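News > Trade > Packaging and Storage

Search this site Enter keyword Go

Keeping the staleness out: a packaging technician on foil, seals and shelf life

3 comments 2 shares

The packaging technician at Prukus, a dry goods co-packer, spends most of the working day on seals. The film itself, the technician said, is rarely the cause of a complaint.

"People blame the foil. Nine times in ten the barrier layer is sound and the leak is at a fold in the seal, or there's product dust caught in it."

Prukus packs coffee, milk powder and dried soup for smaller labels, among them Sakel and Softić. Last year it logged 1,986 customer returns across all lines. Of those, 239 were traced to seal faults, most of them on gusseted bags, where the jaws have to close over four layers at the edges and two in the middle.
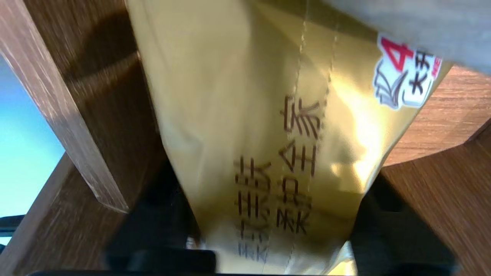 Gold foil bag with creasing and vertical seam lines.

A crease in metallised film is a different matter from a crease in the seal, the technician said. Repeated flexing can open pinholes in the metal layer, which raises the oxygen transmission rate, but the effect on a product with a short turnover is small. For milk powder it is taken more seriously.

"Fat oxidises. With soup mix you worry about moisture first. Same bag, different failure."

The plant moved to a wider seal band in February, on the advice of Stondar, its film supplier. Dwell time went up slightly and line speed came down to 900 bags an hour on the slowest format. The technician considers that acceptable – the older setting was faster but had to be adjusted whenever the colour of the film changed, as printed stock drew heat differently.
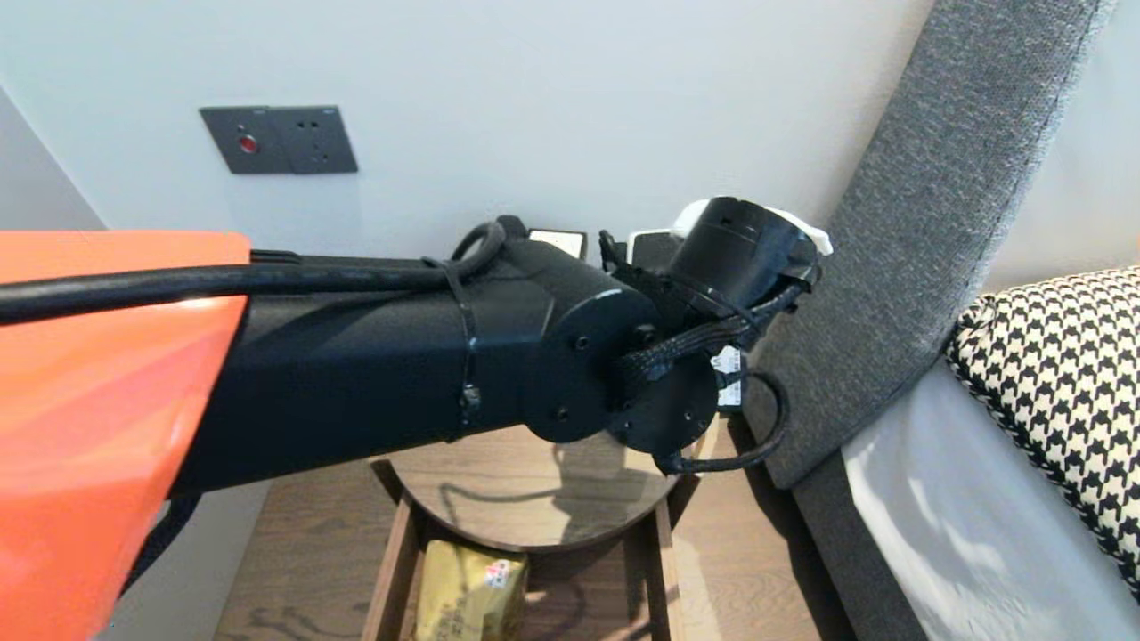
Orange cover and black arm link, with the cable looped near the wrist.

Testing remains basic. Sample bags are held under water in a vacuum chamber and watched for bubbles, then cut open and the seal peeled by hand. A dye test is used where the result is unclear.

Asked what households should do with an opened bag, the technician was brief. Press the air out, roll the top down tightly and clip it. Decanting into a jar is fine if the jar is dry and close to full.

"A big jar with a bit of coffee at the bottom is mostly a jar of air."

The fridge is not recommended for coffee. Condensation forms each time the bag comes out, and the odours travel in both directions. Freezing is tolerable for unopened bags, provided they are brought back to room temperature before the seal is cut.

3 comments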